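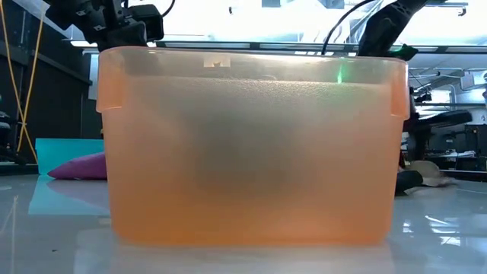 Lastwood Community Centre will open its household sorting room to residents in March, following a trial attended by 57 local households. The room provides bench space and storage bins for separating pantry goods, jars and small textiles before they are stored or passed on.

Plastic bins and trays will be available to borrow - 244 in all - and may be kept for the length of a booking. Cloths should be folded and placed apart from food items.

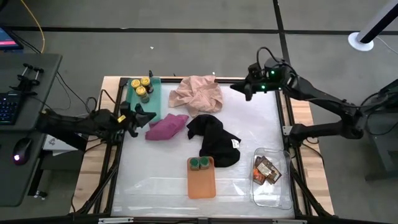

Jars, cloths and packaged snacks on the worktable at the Lastwood sorting room.

Bookings are free of charge and may be made at the centre's front counter. Labelled donations will be received at the Rainer Street entrance until 4 pm.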